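Categories: News > Workplace & Facilities

Griretow Says Most Desk Organizers Don't Work, Puts Two Plain Bins on Every Bench Instead

VIRNIA – Griretow, which fits out shared workrooms and repair benches, will stop selling its divided drawer trays in July and replace them with a two-bin kit called Buko. The company admits that the new product is, at heart, a pair of see-through containers, and it is asking customers to be as doubtful about it as its own staff were.

"I have sat through a lot of presentations on tidy benches and I came out of most of them with a label maker I didn't want," said Tarmo Jõgi, who runs product testing at Griretow. "We sold trays with 65 compartments. People filled nine of them and threw everything else in the lid. So I wasn't in a hurry to approve another container."

The Buko kit has one gray bin and one teal bin. Griretow suggests using the gray one for whatever is in hand that day and the teal one for things waiting to go back to a shelf, but it does not print this on either bin. Earlier kits came with printed instructions. According to Jõgi, the instructions were usually found underneath the bins, holding up a short table leg.

Griretow tried the kit in the Koppel workroom, a shared space with white-topped tables and a pale floor. Aled Jenkins, who manages the room, agreed to the trial on the condition that no one from the company would come in and straighten things up before a visit. 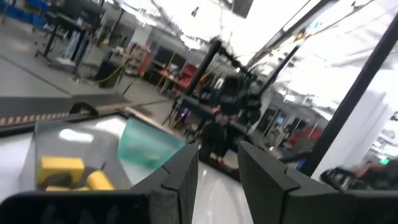
Gray and teal bins on a white work surface at Koppel, with yellow pieces in the gray one.

Jenkins is willing to say that the tables are easier to wipe down. He is less willing to say why. "We also bought a rack and moved the chairs in the same month," he said. "If somebody wants to give the bins all the credit, they can, but I wouldn't sign it."

Griretow is making no claim about hours saved. An early draft of this announcement had one, and it was taken out after Kadri Juška in the company's customer office asked where the number came from and did not get an answer she liked. She also objected to the phrase "clutter-free," which the company has now dropped from its catalog. A bin full of odds and ends is still clutter, in her view. It just has walls around it.

See-through sides were the one feature that customers asked for more than once. Griretow had its doubts there too – scratches show, and so does the mess – but opaque samples came back with complaints about things going missing for weeks at the bottom.

The first run is 2,000 kits. Of those, 400 are set aside for schools and community workshops at cost. Bins will also be sold singly, in either color, which the company's old trays never were. Buyers who still want dividers can order the remaining stock of trays until it runs out. Griretow does not plan to make more.

Customers with Buko kits may return them within 2 months if the bench looks the same as before. Jõgi expects a fair number back.

Press contact: Laine Juška, Griretow Press Office, Virnia | © Griretow. All rights reserved. | Back to top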